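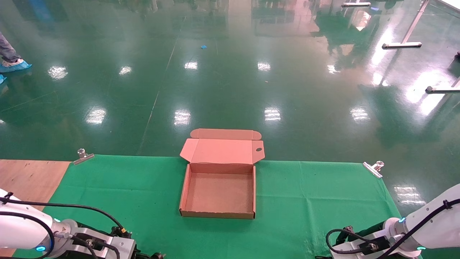 Two-arm packing cell: worn finger pads, wrinkled cloth, and where to start

Forum: Cell Setup and Upkeep
Started Jan 2, 2026

polta_bench wrote:

Hello all, and a happy new year to everybody who is back at the bench already. I've been reading along here since July and you folks have saved my bacon more than once, so I figured it was time to put my own cell up and let you poke at it.

It's the Polta accessory cell, two white arms over one table, and the job is about as humble as they come. A mailer box sits open on the green cloth with the lid folded back, the power cord goes in, the mouse goes in, and off we go to the next one. The box and the mouse have never given me any grief. The cord is another matter! Ours come knotted up in a bundle and every single one is a slightly different shape, so the left arm has to find something worth pinching and hang on to it all the way over the front wall of the box.

At the last log pull the left gripper was at 2,859 closes on its current pads. I had it down for a pad change at the start of the year anyhow, but in the past couple of weeks I've been getting drops, nearly all of them on the way up from the cloth. The cord sort of rolls out of the fingers. I've tried closing harder, and that helped for a day or so and then it went right back to its old tricks.

Two questions, then. Do I change both pads or only the one that looks bad? And is the cloth part of my trouble? It's fastened at the two far corners and it's wrinkled, as you can tell, and I've been meaning to do something about that for longer than I'd like to admit.

masri_mike wrote:

Welcome! Nice tidy job you've got there. I'll start with the pads, that being where I have spent more of my life than I care to think about.

Change both. I know it feels wasteful when one of them still looks decent, but a fresh pad across from a tired one gives you uneven grip, and a round, shiny cable will find the slick side every time. When I ran the Masri cells we swapped in pairs and kept a little envelope with the old pair taped inside, so we could compare how they were aging. On cable work ours always went the same way. First the texture flattened out in the middle of the strip, then the surface went kind of brown and fibrous, and after that it was drops all day long.
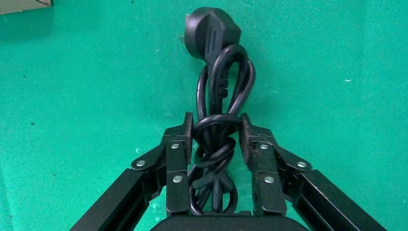 So before you peel anything, wipe both faces down with a barely damp lint-free cloth and look at them again in good light. Some of what looks like wear is just fuzz and cord grime, and felt-type table covers shed more than people think. If the brownish look stays put after a wipe, the pad is done. While you're in there, put a fingertip on each finger and wiggle it side to side with the power off. If you feel slop at a rivet, new pads will only hide it for a while, and you'd be better off swapping the finger assembly and rebuilding the old one when things are quiet.

And please put the closing force back where it was. Squeezing harder on a bundle just makes it roll sooner.

Skonomel_Sue wrote:

I'm with Mike on the pairs, but I have to disagree a little on the force, and I say this with love. We pack knotted cords too, and dropping the force back to the factory number made things worse for us. What helped was where we grabbed. Right on the knot, with the pads level with the thickest part of it, the bundle stays put. Grab a loop off to the side and the whole weight hangs from one strand and swings. So we aim for the knot, we run a bit above factory force, and our pads last fine.

On the cloth, yes, I do think it matters, though maybe less than you fear. A crease that runs under the cord changes how low the fingers have to go, and then you're pinching high. I take ours off, press it with a warm iron and put it back on with the pull going toward the near edge. Do the two far corners first, then smooth it toward you with your forearms like you're making a bed.

masri_mike wrote:

Fair enough, Sue, I'll give you the knot! But I'd still want to see the force brought down before it goes up again, just so polta_bench knows which change did the work. One thing at a time or you'll never know.

toan_kim wrote:

Toàn Kim here, I look after the Flosport line. I'd like to put in a word for the cables on the arms themselves, and I hope nobody minds me wandering off the subject of pads.

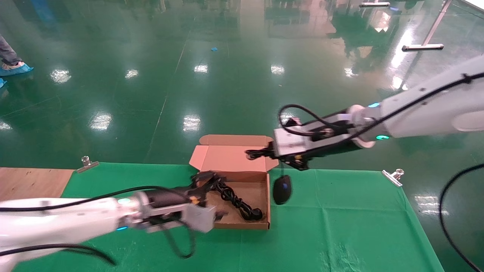
Left gripper on a loop of the cord at the box, right gripper above the mouse.

I always look at the outside cabling before I blame a gripper. There's a fair amount of loose black cable on these arms, a loop standing up over the right gripper and a run along the casing of the left. If a loop like that gets short at full reach, it can tug on the wrist a little, and a little is plenty when you're holding a cord by one strand. Jog each arm slowly to its farthest point over the box with one hand near the stop and watch the slack. You want it to stay lazy the whole way.

Our full check, pads and cables and a fresh teach of the box position, takes 37 minutes when I don't get interrupted. I do it with an empty box on the table and the lid already folded back, and I check that neither gripper comes near the lid or the side flaps on the way in.

Skonomel_Sue wrote:

Oh, the lid! Yes. Teach the lid height again if you change box supplier, even when they swear it's the same box.

polta_bench wrote:

You are all wonderful, thank you. I wiped the left pads over lunch and the brown didn't budge, so a new pair goes on tonight. Force goes back to the old number first (for Mike), then I'll move the grab point onto the knot (for Sue), and the slow jog tomorrow for Toàn. The cloth is coming home with me to meet the iron. Does anyone know if felt minds steam?

Skonomel_Sue wrote:

Low heat, no steam, and put a dish towel in between.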